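Umgekippte Becher beim Imitationslernen: eigene Klasse oder einfach mehr Demonstrationen?

Eingestellt in: Robotik & Automatisierung > Greifen und Manipulation
Schlagwörter: Imitationslernen, Handgreifer, Auswertung

kantenfräser
4. März 2019

Hallo zusammen,

ich versuche seit November, ein Ergebnis aus dem Clokmont-Bericht nachzustellen. Kurzfassung für alle, die den nicht auf dem Nachttisch liegen haben: Man führt den Greifer von Hand, nimmt mit der Kamera am Greifer auf, trainiert darauf eine Strategie und lässt sie hinterher einen Tisch abräumen. Laut Bericht reichen 750 Demonstrationen, und es sei gleichgültig, ob ein Becher steht oder liegt. Bei mir ist es dem Netz leider überhaupt nicht gleichgültig. Stehende Becher greift es wie ein Oberkellner, bei liegenden fährt es von oben an, drückt einmal beherzt auf die Wand und schiebt das Ding Richtung Tischkante.

Mein Aufbau: runder Tisch, karierte Decke mit Fransen, am hinteren Rand Topfpflanze und Sonnenblumen, damit der Hintergrund nicht nach Labor aussieht. In den Durchgängen mischen sich stehende und liegende Sachen, hier der Pappbecher aufrecht, der rosa und der blaue Becher auf der Seite.

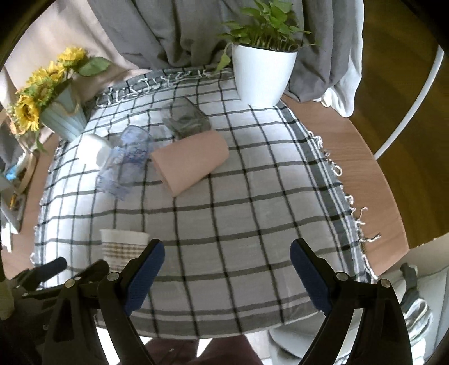

mo_dreizehn fragte mich dazu schon per Nachricht, ob ich die liegenden Becher beim Aufnehmen immer aus derselben Richtung anfahre, dann lerne das Netz nämlich die Richtung und vom Becher so gut wie nichts. Berechtigter Einwand. Ich habe nachgesehen: Ich bin Rechtshänder, und man merkt es.

Jetzt die eigentliche Frage. Lohnt es sich, die Lage als eigene Klasse mitzugeben (steht / liegt / liegt mit Öffnung zum Greifer), oder soll ich stumpf weiter aufnehmen, bis entweder das Netz oder mein Handgelenk aufgibt? Zahlen: 16 Testdurchgänge mit liegendem Becher, davon 4 gelungen. Das Gollaveck-Skript für die Auswertung läuft, daran liegt es vermutlich nicht.

Ergänzung: Weil gefragt wurde, wie nah ich beim Anfahren herangehe, noch eine Aufnahme mit dem Pappbecher zwischen den offenen Fingern. Der Becher sitzt dabei deutlich näher am rechten Finger. Ich halte das inzwischen für einen Teil des Problems.
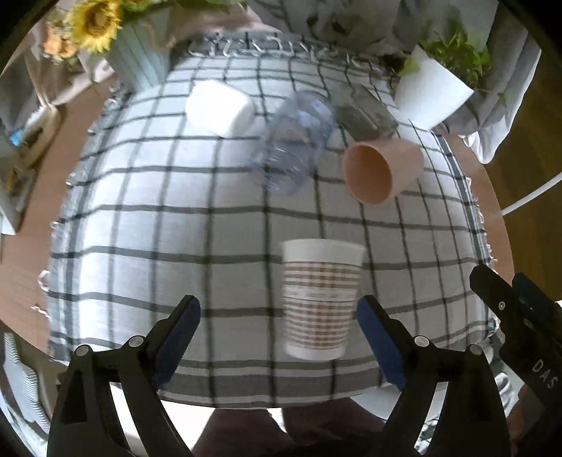

Antworten (3), sortiert nach Bewertung

querlenker_ost
Als hilfreich markiert

Keine eigene Klasse. Du baust dir sonst einen Sortierer vor die Strategie, und der irrt sich dann in genau den Fällen, in denen du ihn brauchst. Wann »liegt« ein Becher, der schräg an einer Vase lehnt? Viel Spaß beim Beschriften.

Ich würde so vorgehen:

Erst die vorhandenen Aufnahmen nach Anfahrtsrichtung auszählen. Wenn fast alles von rechts kommt, hast du deine Antwort und kannst dir die Architekturdebatte sparen.

Dann gezielt nachnehmen, gleich viele Anfahrten von links wie von rechts, Öffnung mal zum Greifer, mal weg. Vor jeder Aufnahme würfeln, wie der Becher liegt. Mit echtem Würfel. Menschen, die »zufällig« Becher umwerfen, werfen sie erstaunlich ordentlich um.

Außerdem den Finger nicht so einseitig an den Becher setzen. Wenn der rechte Finger in den Demonstrationen immer zuerst anliegt, schließt die Strategie später auch so, und ein liegender Becher rollt dann weg. Ein stehender verzeiht das, daher vermutlich dein Oberkellner.

Zum Clokmont-Bericht: Lies mal den Anhang zum Testaufbau. Soweit ich ihn verstehe, lagen die Becher dort alle quer zum Greifer. Das ist legitim, nur hätte man es auch vorne hinschreiben dürfen. Und 16 Durchgänge sind wenig. Wären es beim nächsten Mal 7 statt 4 Treffer, würde ich noch keinen Sekt öffnen.

pfannenwender
Habe das gleiche Problem mit Platham gehabt, ging nach dem Update weg. Einfach alles neu installieren.

kantenfräser
@pfannenwender: Ich benutze Platham gar nicht, aber danke, ich fühle mich jetzt frisch installiert.

delta_t_null

Ich widerspreche querlenker_ost halb. Als Eingabe für das Netz bringt die Klasse nichts, für die Auswertung schon. Schreib bei jedem Testdurchgang die Lage dazu und rechne die Quote getrennt aus. Sonst nimmst du drei Wochen lang nach und weißt am Ende nur, dass der Mittelwert gestiegen ist, womöglich allein wegen der stehenden Becher.

Zweiter Punkt: durchsichtige Sachen gesondert führen. Durch den blauen Kunststoff schimmert das Karo der Decke durch, da hat das Netz ganz andere Sorgen als die Lage. Im Forum von Partington gab es dazu mal einen langen Faden, der leider im Streit über Tischdecken endete.

kantenfräser
Danke, wird beides gemacht. Ausgezählt habe ich schon angefangen, es sieht sehr nach rechts aus. Würfel ist vorhanden.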